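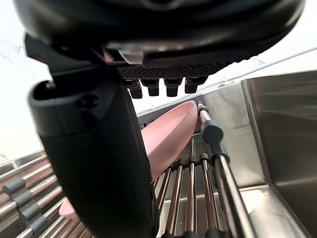
Grip force alone says very little about whether a hand can work in a kitchen, according to Estrella Ayala, and a test that leaves out the rack leaves out most of the difficulty. Her remark opens the written comments filed with the first Pulto gripper comparison, released today by Jirnosier.

2021-01-09 – Jirnosier has completed a side-by-side trial of 11 gripper configurations on dish rack handling, using a single arm, a single controller and the same set of tableware throughout. The trial covered 2777 scored attempts. Results and raw logs are available to registered integrators.

The configurations combined finger shapes, grip pad surfaces and wrist camera positions. All were mounted on the same arm through a common adapter plate. Changing a configuration meant changing the hand, the camera bracket or both; arm speed, approach height and controller gains were held fixed. Each configuration was calibrated once at the start of its block and was not adjusted again until the block ended.

The work area was a metal dish rack with upright rods, standing against stainless steel panels. Plates were presented upright or tilted in the slots. A pink plate with a glossy finish and a shallow interior was kept in the set for the full trial. Glossy ware near steel surfaces tends to produce bright reflections in a wrist camera view, and earlier bench work by Jirnosier had relied on matte ware only.

An attempt was scored as complete when the plate cleared the rods, was carried to the transfer point and was set down without a slip signal from the finger sensors. Contact with a rod above the force limit ended the attempt. Attempts halted by the operator for reasons unrelated to the hand were logged separately and are not part of the total.

Main findings:

Finger width had a larger effect on rod contact than pad material. Wide, rounded fingers held plates securely but needed more clearance on the side facing the next slot. They also hid part of the plate from the wrist camera during the last stage of the approach, so the controller had to rely on the last clear estimate of the rim.

Textured pads gave steadier holding than smooth pads on tilted plates. On upright plates the difference was small and fell within the spread between blocks.

Moving the camera farther from the finger root improved the view of the rim but made the hand bulkier. Two of the offset mounts could not reach the end slots without touching the side wall and were scored only on the inner slots. Their results are listed in a separate table and should not be compared directly with the rest.

Controller settings were not tuned for any one hand. Jirnosier expects that several of the lower-ranked configurations would improve with a slower final approach, and a second series will test this with 6 of the hands from the first.

The Pulto hand family supplied four of the configurations. The remaining hands came from Duangkaew and from Jirnosier's own stock. Duangkaew reviewed the test procedure before the trial and had no part in scoring. Prendine provided the controller and the logging software under its standard lease terms.

Ayala's comments also ask that future reports list rod contacts by slot position, with outer slots shown apart from inner ones. Jirnosier has accepted the change for the second series. The present data set contains the slot number for each attempt, and users can prepare the same breakdown themselves.

The second series is set at 1000 attempts and will use the same rack and arm. Bowls and cups are outside its scope. Firms wishing to submit a hand should send a dimensional drawing, the mass with cables attached and the connector type. Hands requiring a compressed air supply cannot be accepted at the present test cell.

Requests for the report, the adapter drawing and the log format should be addressed to the Jirnosier test office. The log format is unchanged from the version issued with the bench work.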